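A Day Out at the Vostevbridge Mill Open Day

I have been meaning to get to Vostevbridge for years, and every year I either forget the date or the car does something silly. So when I saw the notice for the woollen mill open day pinned up in the library I wrote it on my hand, went straight home and booked. And I'm so glad I did!

We went on 24 Feb 2019, which was bright and bitterly cold, the sort of day when you are grateful for anywhere indoors with a kettle. I took my friend Hawi Tamiru, who knits far better than I do and who had already decided she was coming home with sock yarn. The number 47 bus drops you at the bottom of the hill (don't believe the timetable, allow an extra quarter of an hour) and then it's a steep little walk past the chapel and over the footbridge. Wear proper shoes. The cobbles by the weir were like glass.

The mill is in three buildings and you start in the oldest, where the fleeces come in. The smell! I love it, all sheep and grass and damp jumper, but Hawi held her scarf over her nose the entire time. Our guide was a cheerful woman who had started in the spinning room at sixteen and seemed to have done every job in the place since. She let us push our hands into a sack of Treltov wool, from the hill flock they've been buying from for as long as anyone there can remember. It's much coarser than I expected, and very greasy, and my hands were lovely and soft until bedtime.

Next came the scouring room, which was steamy and loud and warm, so we dawdled. Then up the iron stairs to the carding machine, a great roaring thing the length of a bus with a leather belt flapping away along one side. Our guide had to shout and I missed most of it, but I did catch that there are 2180 spindles on the floor above and that she used to be able to tell from the sound which one was playing up. I asked if I could stand there and listen for a bit and she laughed at me, but she let me.

The exhibition rooms are in the newer building across the yard, and you can wander through those at your own pace.

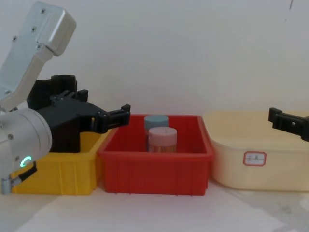 Yellow, red and cream tubs on a table at the open day.

I spent longest with the old pattern books. The mill has 3273 samples pasted into them, little squares of cloth with the weaver's notes in brown ink beside each one, and some of the colours are as fierce as if they'd been dyed last week. There was a mustard and plum check called Chambi that I would have made into a coat on the spot. Hawi preferred a very sober grey herringbone. We had a bit of a disagreement about it over lunch.

Lunch, then. The tea room is called Plekico, and I never did find out why. It's tiny and there was a queue out of the door, so go early or go late. I had leek and potato soup with a cheese scone the size of my fist, and Hawi had the lamb pie, which she said wanted salt. Soup and a scone with a pot of tea came to £8, and they top up your teapot without being asked. The lemon cake had sold out by the time we got to the counter and I am still a little sore about that.

In the afternoon they were weaving on one of the handlooms and you could have a go if you put your name down. I did four rows, all wonky. The weaver was very kind and said it had character, and then I saw her quietly undoing it as I went down the stairs! Hawi's rows were left in.

The shop is by the gate and is dangerous. There's a basket of seconds under the window where the cones are sold off cheaply because of a knot or a dye fault, and I'd look there before you look at the shelves. I bought a blanket in green and cream that I had no intention of buying. Hawi got her sock yarn, plus enough blue for a cardigan, and then had to borrow her bus fare home from me.

They're opening the doors again in May, when the dye garden will be up and you can walk round that too. We've already said we'll go. I'm having the cake first this time.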